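4. Setting up a home charging point for a Tarby shared car

This section is for hosts who keep a Tarby car at their own address between bookings. It covers the wall charger, the key safe and the first link to the Flernaleck booking system. If your car lives in a council bay or a shopping centre car park, skip to section 5.

Read the whole section before you start. The wiring in 4.2 must be done by a licensed electrician. Everything else can be done by the host with ordinary household tools.

4.1 Before you begin

You will need:

The charger unit and its wall bracket
The key safe, with its four screws and wall plugs
The host card that came in the welcome envelope
A phone with the Flernaleck host app installed and signed in
A drill with a masonry bit, a pencil and a spirit level
A step stool

Check that the parking space meets the following:

The car can be driven in and out without moving another vehicle.
The charge port, at the front left of the car, can be reached by the cable without it crossing a footpath.
Phone reception at the space is good enough to load a web page. The car needs the mobile network to lock and unlock.
The ground is level or close to it.

Note: Renters arrive at all hours. If your space is behind a gate, the gate must open from outside without a key, or with a code you are happy to give out. The code is entered in step 6 of section 4.5.

Note for strata and body corporate buildings: Get written approval before the electrician's visit. Upload the letter in the app under Property, then Documents. We can't book an installer until it has been looked at, and this normally takes two working days.

4.2 The electrician's visit

1. Choose a time in the app. Visits are offered in the morning or the afternoon, and an adult must be home for the whole visit.

2. Clear the area in front of your switchboard and the wall where the charger will go. Move bikes, bins and garden furniture out of the way.

3. Show the electrician the wall position you want. The bottom edge of the bracket should be no lower than 100 centimetres from the ground.

4. Ask the electrician to label the new breaker "Car charger" and to show you which one it is.

5. Sign for the work and keep your copy of the safety certificate. Take a photo of it and upload it in the app.

Caution: Do not remove the front cover of the charger, even with the breaker off. The cover has a seal, and the warranty ends if the seal is broken.

Caution: Never run the charger from an extension lead or a power board.
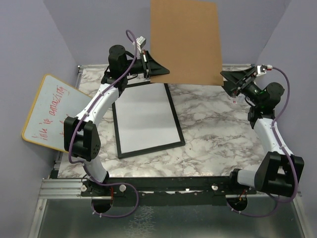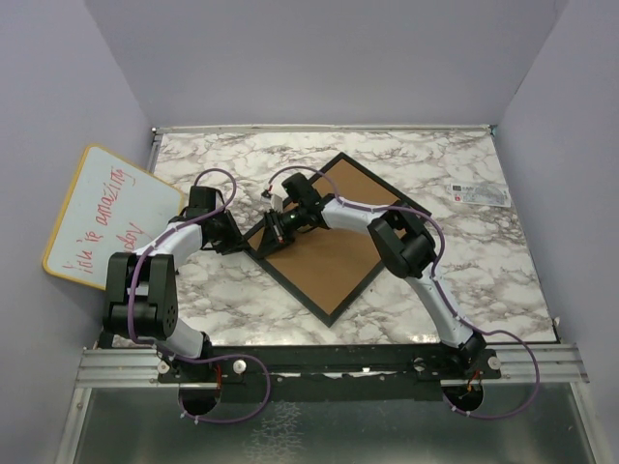
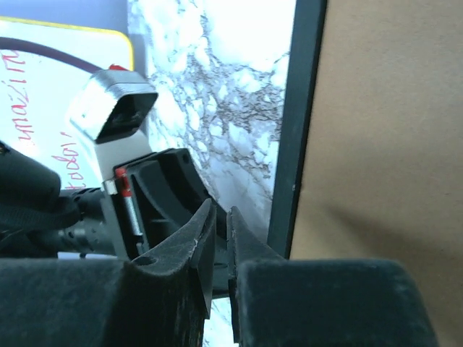

4.3 Fitting the key safe

The key safe holds the spare key and the charging card for public stations. Renters open the car with their phones and only use the safe when the app tells them to.

1. Pick a spot on a solid wall within easy reach of the driver's door. Brick or concrete is best. On weatherboard, screw into a stud.

2. Hold the back plate against the wall, check it with the level and mark the four holes in pencil.

3. Drill the holes, push in the plugs and screw the plate down firmly. Don't fully tighten any screw until all four are in.

4. Hang the safe on the plate and press until it clicks.

5. Open the safe with the code on your host card. Put the spare key on the hook and the charging card in the slot behind it.

6. Close the door and turn the dial so the code isn't showing.

7. In the app, go to Key Safe and tap Fitted. The app gives you a new code, and the code on the card stops being valid for renters. Change the safe to the new code by following the sticker inside the door.

Note: The Lalten model of key safe has push buttons in place of a dial. Press the clear button after closing the door. The steps are otherwise the same.

Caution: Don't hide the spare key anywhere else on the property. A key kept outside the safe isn't covered if the car is stolen.

4.4 Pairing the charger

The charger has to know which car it belongs to, otherwise it will give power to any vehicle plugged into it and the cost will go on your household bill.

1. Turn on the breaker labelled "Car charger". The light on the charger blinks white while it starts up. Wait until it is steady.

2. Park the car in its space, switch it off and close all the doors.

3. Plug the cable into the car. Push until you hear the lock. The charger light turns yellow.

4. In the app, tap Charger, then Add, and type in the serial number from the underside of the unit.

5. Tap Pair. Keep your phone within a couple of metres of the charger. Pairing takes up to 12 minutes, and the light may go off and on again during this time. Leave it alone.

6. When the light turns green, unplug the car, wait 30 seconds and plug it back in. The light should go green again without your touching the app.

If the light is red after step 5, turn the breaker off, wait a minute, turn it back on and start again from step 2. If it is red a second time, call host support and have the serial number ready. Don't keep trying. The charger locks itself after repeated failures and then has to be reset by a technician.

Note: Chargers fitted before April were supplied by Fung and have a small screen instead of a light. The screen says Ready, Pairing or Fault. Read Ready for green, Pairing for yellow and Fault for red.

4.5 Adding the space to the booking map

1. Stand beside the car and open the app. Tap Property, then Set Location.

2. Drag the pin until it sits on the parking space itself. The app will usually guess the middle of the roof of your house, and renters will walk to wherever the pin is.

3. Write directions in the box. Keep them short and start from the street. "Down the driveway on the left of number 11, car is under the carport" is enough.

4. Add two photos, one from the street and one of the parked car. Leave people and other vehicles' number plates out of them.

5. Set your quiet hours. Renters can still pick up and return the car during quiet hours, but they get a message asking them to keep the noise down.

6. If there is a gate code, enter it in its own box. Don't put it in the directions, as these can be read by anyone looking at the map.

7. Tap Submit. The space shows as Pending until it is checked.

A host co-ordinator looks over each new space before it goes live. If something needs changing you will get a message in the app, and the field to be fixed is outlined in red.

4.6 Test booking

Do a test booking before your first renter arrives. There is no charge for it.

1. In the app, tap More, then Test Booking. Accept the start time offered.

2. Unlock the car with the app. The indicators flash twice.

3. Unplug the cable and hang it on the bracket. Coil it loosely, with no part touching the ground.

4. Drive around the block. Any distance is fine, but the car must leave the space and come back to it.

5. Park, plug in and close the doors.

6. Tap End Booking. The car locks and the indicators flash once.

7. Check that the charger light is green and that the app says Charging or Full.

If the app says the car isn't at its home space, the pin is in the wrong spot. Go back to 4.5, move the pin and repeat the test.

If the car won't lock, check the boot and the rear doors first. A seat belt caught in a door is a common cause.

4.7 Looking after the space

Each week:

Wipe the charger plug with a dry cloth.
Look at the cable along its full length for cuts or flattened spots.
Sweep leaves and gravel from the space.

Each month:

Open the key safe and check that the key and card are both there.
Press the test button on the breaker. It should trip straight away. Reset it and check that the charger light comes back.

After a storm, look at the charger before the next booking. If there is water inside the clear window, turn off the breaker and report it. The space will be paused and any renters who have booked will be moved to another car.

Charging normally runs overnight, when most home power plans are cheaper. The car will charge at other times if the next booking needs it. You are repaid for the power used at the rate on your own bill, so upload a new bill whenever your rate changes. Payments go out every second Wednesday.

Note: If you plan to be away, you don't need to pause the space, but name a contact person in the app under Property, then Contacts. The contact should live nearby and know the gate code.

4.8 Getting help

For a car that won't unlock, or a renter who is stuck, use the Call button on the booking screen. This line is open day and night.

For questions about the charger, payments or your host agreement, send a message through the app. Messages about new installations go to Leonor Coelho in host set-up. Include your serial number and a photo of the charger light or screen.

For a burning smell, smoke or sparks from the charger, turn off the breaker if you can reach it safely, keep everyone away from the car and call the fire service. Contact us afterwards.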